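Automation and Controls > Shows, Visits, Open Days
Thread: Cultlow open day, anyone else go?

palletjack_pete
Went to the Cultlow open day in June, got there late, missed the welcome talk. Parking was bad. Main thing was the crate and tray demo, run in simulation on the big screen, Ayman Kabbaj talking over it. Anyone catch the first half?

Vundby_Val
Was there. First half was slides on grip points and why they teach it in sim before letting anybody near hardware. Skip-able. Coffee ran out by 10.

palletjack_pete
ha ok. Did you get a copy of the views they handed out? Mine never came thru

Vundby_Val
Yep, posting them. Same cell, bottle with the red label in the gripper.
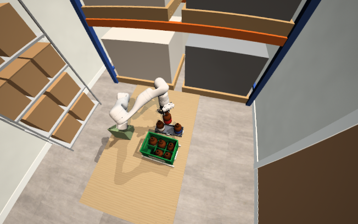
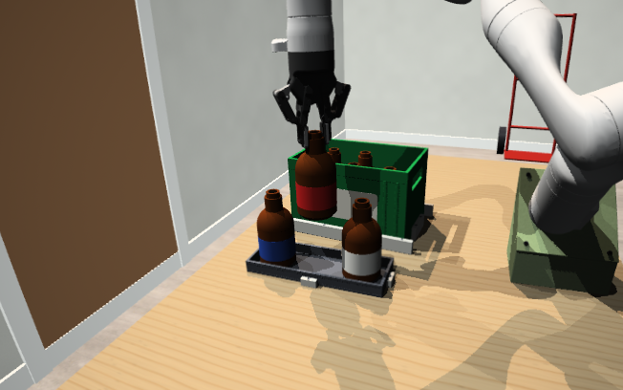
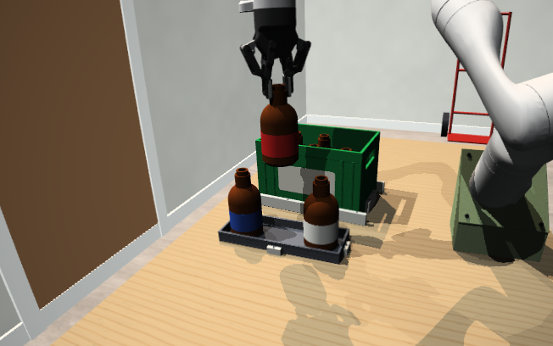
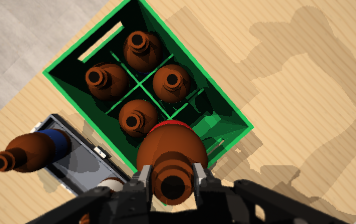
I liked that Ayman took questions all the way along and didn't save them for the end. Somebody asked about cycle time and he just said he wasn't going to quote one from a sim. Fair enough.

grumbles433
Not fair enough. 60 minutes in a chair and no cycle time? I've got a bottling line. I can't take "looks smooth on screen" to my boss.

palletjack_pete
They did say up front it was a training demo tho. It's on the signup page

grumbles433
Signup page said "live robot handling." I drove nearly 3 hours for that. A sim is not live.

Vundby_Val
It was running live. Just not metal. But yeah the wording was sloppy, I'd of been annoyed too with that drive.

samah_s
Samah Sqalli, I helped on the desk that day. The page wording is on us, fixed now. The hardware session is separate, groups of 2, you book by email. We do talk cycle times in that one.

grumbles433
Groups of 2? Why so small

samah_s
One pendant. One person drives, one watches, then swap.

Soliman_fan
Question for anyone who runs this for real. Why grab by the neck? We pick by the body on ours, wide pads. Neck grips always swing on us when the arm stops hard.

Vundby_Val
Crate with dividers. Where do your fingers go if you grab the body? You need room on both sides and there isn't any.

Soliman_fan
We use suction on the cap for crates. Body grip is only for the belt

palletjack_pete
Suction on a cap is fine til you get an open bottle or a dented cap. Neck grip every time for me.

grumbles433
Neck grip and slow your decel. Swing is a tuning problem, I've said this in like four threads. Still want a number from Cultlow though

Soliman_fan
Slower decel = slower line. So back to your cycle time question lol

samah_s
Will pass that on to Ayman. He has opinions on decel ramps.

Vundby_Val
Anyone going to the Steltirness one? Supposed to be palletizing, real arms, smaller room. I've got a spare seat in the car from Vundby, leaving 7 am.

palletjack_pete
Maybe. Is there lunch

Vundby_Val
Sandwiches. Bring your own coffee.

grumbles433
If it says live and it's a screen again I'm walking out. But ok, whats the signup link

Vundby_Val
Sent you a PM.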